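Lemon drinks for a crowd, without the sticky worktop

Posted in Kitchen & Table

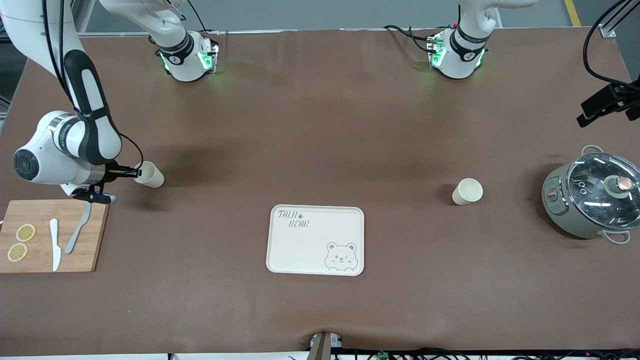 I do love a hot lemon drink once the clocks have gone back, and I've made enough of them for friends and neighbours by now to have opinions on the matter. Most of the bother comes from the bits around the edges: pips on the table, a soggy paper cup, a knife that slides off the lemon and has a go at your thumb. All easily sorted!

Start with the knife. A serrated one is your friend here, even a cheap one, because the little teeth bite into the peel straight away where a smooth blade skates about. Plastic knives are fine for stirring in honey or for spreading, but I wouldn't ask one to get through a whole lemon (I have tried, at a picnic, and ended up with something closer to pulp).

Take the end off first so you've got a flat face to work from, then go for thin rounds. Thick ones look generous but they sink, and they fill half a paper cup. Flick the pips out with the tip of the knife while the slices are still on the board.

Bamboo boards are lovely for fruit. They're light and they look nice enough to carry straight to the table. Do rinse them soon after the lemon, though, and stand them on their edge to dry. Mine lay flat on the draining board all one December and it's had a bend in it ever since. If yours smells of last night's onions, rub it with coarse salt and the cut end of the lemon, leave it a few minutes and rinse. Works a treat.

A small electric pot is the thing I'd rescue from a fire. You can keep the drink warm right there on the table, and with a glass lid you can check on it without letting all the steam out. Put it at one end, near the socket, with the cable running down the back where no one's knees will find it. Warm it gently and add the lemon at the end. Boiled lemon goes bitter, and it goes bitter quickly, so once the slices are in I give it 2 minutes and serve.

Quantities, as people always ask: 3 lemons will do 20 small cups if you're slicing thinly, with a bit left over for the cook.

On paper cups: check they're meant for hot drinks before you pour! The ones sold for cold squash go soft at the seam. Honeylyn Sarmiento wrote in to suggest doubling them up, one inside the other, and she's quite right, it saves fingers too. Fill them to a finger's width below the rim and don't be tempted to go higher.

And use a tray. A raised rim catches the drips, and rounded corners are so much easier to wipe out than square ones, where the honey gathers and sets like glue. I like a pale tray because you can spot the sticky patches, and if it's got a silly cartoon on it, all the better.

For the table itself, a plain brown covering hides a multitude of splashes. Wipe lemon juice off promptly all the same, especially if there's bare wood or stone underneath.

Leftover slices freeze beautifully. Lay them flat on baking paper, freeze until hard, then tip them into a bag. They can go straight into the pot next time.

Next up: getting tea stains out of mugs
Filed under: lemons, hot drinks, chopping boards, trays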